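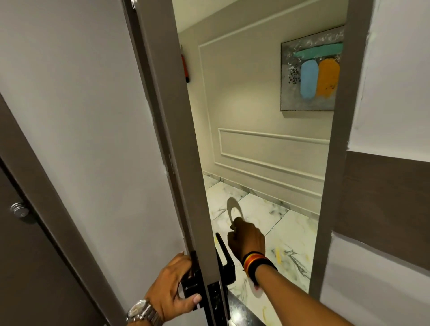 Re: Doors again

On Monday Yiğit Polat wrote:

> The Vusis people say their machine can now do "most light household
> work" and gave folding, wiping and carrying as examples. I asked
> about doors. They said doors are handled. Does anyone here know what
> that means in practice? We have a residents' building that wants
> trays taken from room to room, and every room has a door with a lever
> handle. If the thing can't get through one by itself I don't see the
> point of paying for it.

Yiğit,

I can only tell you what we saw with the Drarno unit, which we had for 6 weeks. I haven't used the Vusis one.

A lever is easier than a round knob. You push down and the latch clears, and a plain gripper can do that much. The trouble starts after. The arm has to keep the lever down while the base moves, and the base has to move along the path the door wants to take. If the two disagree by a little, the gripper slips off and the latch drops back. Ours did that a lot on doors that opened toward it. Push doors were fine.

People mostly don't notice how much they do at a door. They change hands, or hold both sides at once, or catch the edge with a foot. A machine with one arm can't do any of that, and if it's carrying a tray it has no arm left. With two arms it can put the tray down first, but then you need a shelf by each door.

Closers are the other thing to check. We had 2 doors with strong ones and the robot never got through either without help. We ended up propping them, and the fire officer made us stop.

We logged nearly 900 tries before we sent it back. I'd call the result usable in a building where somebody is always within earshot, and not otherwise. It also took far longer per door than a person does — long enough that soup would be a problem.

My advice would be to ask Vusis for a trial on your own doors, with the tray loaded, and don't let them pick the door. If they say no, ask what an opener on each door would cost and compare. Kekana quoted us for those and it was less than I expected.

If anyone has tried the newer Sumora arm on a pull door, please post what happened.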